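Courses > Robot Manipulation Lab > Handouts > Comparing Grippers on the Tube Task

Handout 6: Comparing Grippers on the Tube Task
Prepared by Aicha Kamel

Welcome to my favorite week of the course! Up to now you have moved the arm around and picked up blocks, and blocks are kind. They have flat sides, they stay where you leave them, and almost any two fingers will hold them. This week we put tennis balls into a clear tube, and suddenly every small choice you make about fingers, force and wrist angle starts to show up in your results.

All of the work is done in the simulator. You need the Fustley scene pack from the course folder and your controller from Handout 5. If your controller still jerks when it reaches a waypoint, fix that first. A jerk you could live with in the block task will fling a ball across the floor in this one.

What we are comparing

You will run three end effectors on the same arm:

Zurier — parallel two-finger gripper, stiff fingers, flat pads.
Chambi — two fingers again, but with soft pads that give a little under load.
Porska — a single suction cup on a short stem.

Before you run anything, write down which one you expect to win and one sentence on your thinking. I mean it, please do this! I have changed my own mind about this task twice, and both times the written guess was what made me notice.

Why a tube is hard

A tennis ball in open space is an easy grasp. It is round, so the approach angle hardly matters, and the felt gives plenty of friction. The trouble comes at the other end of the move. The tube is only slightly wider than the ball, so there is no room for fingers beside it. A two-finger gripper can carry the ball to the rim and start it into the opening, but it has to let go there. The ball must then fall straight down on its own.

So the interesting part is the release. If one finger opens a moment before the other, the ball gets a sideways push and rolls off the rim. If the wrist is tilted, the same thing happens even with perfect fingers. The suction cup avoids this because it holds from the top, but it needs a good seal, and a fuzzy curved surface is about the worst thing you could ask it to seal on. Our simulator models leakage through the felt, so you will see this in your numbers.

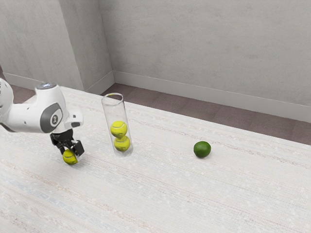 Figure 1. Two-finger gripper holding a ball low over the rug, with two balls already stacked in the tube. The lime is the odd object for Part C.

Notice how low the ball is held compared with the rim. From a pose like this you have to go up before you go across. Students love to plan a straight line from the grasp to the top of the tube, and a straight line goes right through the wall of the tube. Add a waypoint straight above the grasp, then one straight above the opening, then come down slowly.

Part A. Grasp only

Run 30 grasps for each end effector, lifting the ball and holding it still for 2 seconds. Log the closing force and whether the ball slipped. Use the same list of start positions for all three, or you will be comparing luck.

Part B. Insertion

Start with an empty tube and insert balls one at a time. Treat each ball as its own trial and record which place in the stack it was meant for. The drop gets shorter as the stack grows, and I would love to see whether your data shows any effect from that. The start file has 600 trials in random order, split evenly among the end effectors. The seed is 231, please leave it alone so we can pool results across the class.

For each failure, choose one code:

S — slipped during transport
R — caught or rolled off the rim at release
T — arm or gripper touched the tube
P — planner gave up

If more than one applies, log the one that happened first.

Part C. The lime

Repeat Part A with the lime. It is smaller than the ball, with a glossy, dimpled skin, so friction drops and the suction cup gets a very different surface to work with. Do not retune between objects! The whole question here is how well one set of settings carries over. A gripper that ranks last on felt may look wonderful on fruit, and that is a real finding worth a paragraph.

A word about the camera

The tube is transparent, and a depth camera may read straight through it or return nothing at all. For Parts A through C you get the tube pose directly from the simulator. If you finish early, turn that off and try to find the rim from the color image. The rim shows up as a thin ellipse, and fitting it is a lovely little problem — come find me if you get it working, I want to see it.

What to hand in

One table of success rates by end effector and object, one bar chart of failure codes from Part B, and a page of discussion. Include your written guess from the start, word for word. Wrong guesses do not lose points.

Keep your raw logs. We will reuse them in Handout 7 when we swap position control for force control at the moment of release.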